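Demonstration gathering (robotics)

From the Cenley Handbook of Practical Automation

Demonstration gathering is the business of showing a robot how to do a job, over and over, until there are enough recordings for a learning system to work out what the job was. The recordings are called demonstrations or episodes. The people who make them are called operators, demonstrators or, in older Cenley papers, "the patient ones."

Background

Earlier factory robots were programmed point by point, an approach that suits parts which always turn up in the same spot. Household objects have never shown much interest in doing so. Learning from demonstration replaces the list of points with a pile of examples, each pairing what the cameras recorded with what the arms were told to do at that moment. The system is then trained to produce the second from the first.

The method moved the hard work out of the programmer's office and onto the floor, where it is done standing up.

The sorting task

Sorting toy bricks by colour is among the most common starter tasks. The bricks are cheap, sturdy and brightly coloured, and a dropped one does no harm except to the operator's mood. In the usual version each colour is assigned its own container, and loose bricks are moved from the tabletop to where they belong. Two arms may share the work, which introduces the separate problem of keeping them out of each other's way.
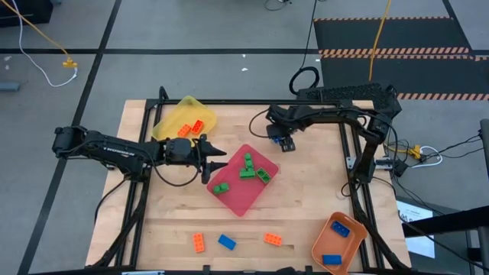
Two-armed brick sorting, with three bricks still loose on the wood.

An episode begins with a reset, in which the bricks are put back on the table in a new arrangement. Resets are widely held to be the dullest part of the job and are also where much of the value lies. An operator left alone will tend to scatter bricks in the same tidy fashion every time, and a system trained on tidy scatterings will be baffled by an untidy one. The Flurnness protocol therefore asks for trays to be turned and shifted between episodes, and for bricks to be left on end or on their sides as well as flat. It runs to 60 pages, four of which concern trays.

Solène Leblanc, who wrote most of the protocol, described a good reset as "the mess a child would make, if the child were paid by the hour."

Cameras

Most stations record from more than one viewpoint. A high camera takes in the whole table and is good for deciding which brick to go after. It is much less helpful in the last few centimetres, when the arm itself may be blocking the view. Wrist cameras cover this gap. They travel with the gripper, keep the fingertips in sight and give a close look at how a brick is lying, including whether it has landed hollow side up.
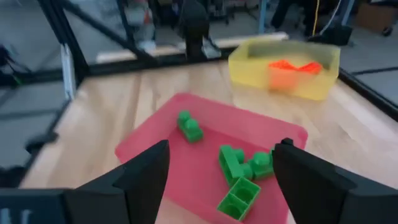 The price of the wrist view is that the background never holds still. Each movement of the arm swings the far side of the room through the picture, along with whoever happens to be standing there. Opinion is divided on whether this matters. One school keeps the surroundings as plain as possible. The other argues that a robot which can only work in front of a blank wall hasn't learned a great deal, and this view has the added attraction of requiring no cleaning.

Quality and discards

Not every episode is kept. The Kostiuk collection, a brick-sorting set released on 2023-04-10, started with 3910 episodes and was published with 3420. Reasons for removal included dropped frames, a misaligned clock and a category labelled "operator sneezed."

Failed grasps are a harder question. Early practice was to throw them out, and systems trained on the remainder had no idea what to do after missing a brick, having never seen anyone miss one. Many groups now keep episodes in which the operator fumbles and recovers. The Ciltstead subset consists of 997 such episodes and is reportedly tiring to watch.

Criticism

Critics point out that the method favours whatever habits its operators bring. If they always clear one colour first, the robot will probably do the same, with every appearance of conviction. Others object to the cost in labour, noting that a person could have sorted the bricks by hand in far less time. Supporters have generally conceded this.

See also: Behaviour cloning; Bimanual manipulation; Reset (robotics); Teleoperation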